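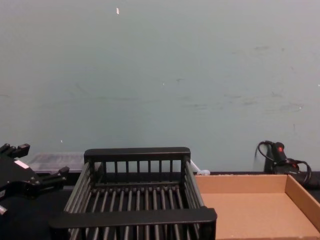 Jenix dish rack, black, one level
Review by Cristóvão Marinho, March 2026

I bought this rack for the small kitchen of my rented apartment in Proltcombe. My old one was chrome and it became rusty at the feet after one winter. I use the Jenix every day for dishes of two people, and I want to write what is good and what is less good.

The coating is still whole. I looked at all the places where the rods meet the rails, because there the rust started on my old rack. Dinner plates stand well. Soup bowls are more difficult, they lean on each other and the water stays inside. I put them now upside down across two rows, which takes a lot of space.

The water in Proltcombe is hard and on black you see every drop. Once a week I wash the rack with warm water and vinegar, then I dry it with a cloth. If you don't like this kind of work, buy a white one.
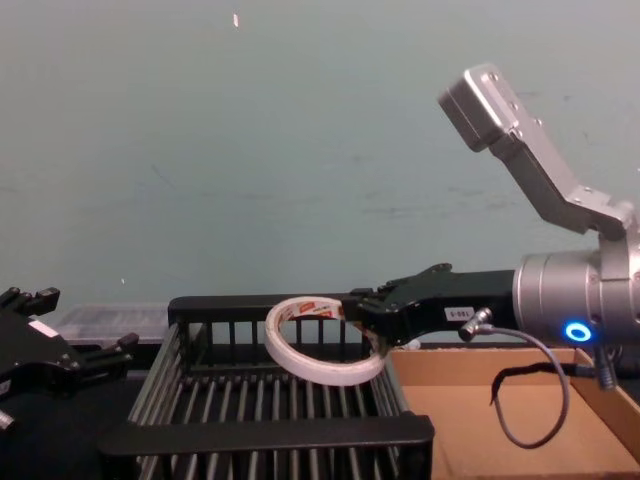 Double-sided tape and the black rack.

I compared it with the Culiso, which my sister has. The Culiso comes with a tray and a cup for forks. For the Jenix you must buy the tray separately, and the store had none in February, so for weeks I used a towel. I find this not correct for the price. 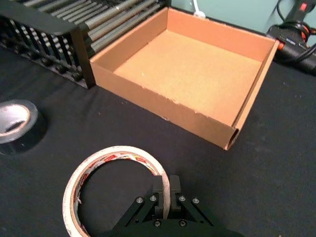 Who should buy it

If you wash by hand for one or two people and you have already a tray, I can recommend it. For a family it is too small. Large pans I still dry by hand, and my bread board never found a good place. I give 7 from 10.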